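Part 2: Soaking and first use of your Narkton grain steamer

I cook millet in mine most nights, so these are the steps I really follow. Wash the basket and lid before you start.

1. Measure 40 g of dry millet per person and rinse until the water runs clear.
2. Soak it for 25 minutes.
3. Drain, then spread the grain flat in the basket.
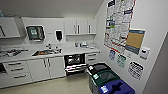 Can I skip the soak?

It's up to you, but unsoaked millet needs 9 extra minutes of steaming and comes out a bit chewier. My friend Stelios likes it that way!

4. Pour 700 ml of cold water into the base and lock the lid.
5. Press Grain, then Start.

Caution: the vent gets very hot. Keep your hands and face away from it.
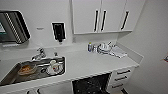
Set the steamer on a level surface with the vent pointing into the room. Steam is rough on cabinets — with a row of uppers over a long counter like this one, pull the steamer forward so the vent clears the doors. Leave the lid on when the beep goes and let the grain rest before you fluff it with a fork.

Note: little millet cooks faster than barnyard, so check it early.

6. Tip the cooked grain into a big bowl and fluff it again.

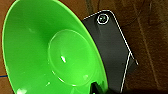

Fig. 3. Green plastic bowl

7. Unplug the base and let it cool before you empty it.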